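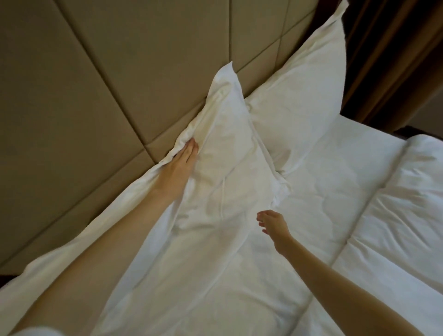

*Setting the pillows upright against a padded headboard.*

## Making the bed: your questions

We love this topic, and judging by the mail, so do you! Karine Grewal and Toshiko Hoshino look after the guest rooms at Mimard and wrote most of these answers between them.

**Do pillows go flat or standing up?**
Standing, if you have a headboard to lean them on! Give each one a good shake by the short end, stand it up, then pat the sides until it holds its shape. Flat is fine too, and much quicker on a school morning.

**My pillowcases are always wrinkled. Do I have to iron them?**
Please don't feel you have to. Cotton creases, and we really like the way it looks. If it bothers you, pull the case out of the dryer a little early and smooth it by hand on the bed -- most of the creases go, and the rest are gone from your mind by bedtime.

**Which way should the open end of the case face?**
Away from the door. Toshiko is firm about this one. Karine does it too, but only when Toshiko is on shift.

**How do I clean a fabric headboard with panels?**
Vacuum it with the soft brush, and go along the seams slowly, where the dust likes to settle (you'll be amazed the first time). We do ours every 3 weeks. For spots, check the care label first and try your cleaner somewhere low down behind the pillows.

**White bedding with kids and a dog? Really?**
Yes! Everything goes in the same wash, so there's no sorting, and a stain shows up while it's still fresh enough to treat. Keep a spare set folded in the closet.

**How long should all this take?**
Salamatu Babalola wrote in to say she has it down to 95 seconds, pillows included. We're slower than that and quite happy about it.

**Can I send in a question?**
We'd love that. Leave a note at the front desk or use the contact form. The next batch of answers goes up in January.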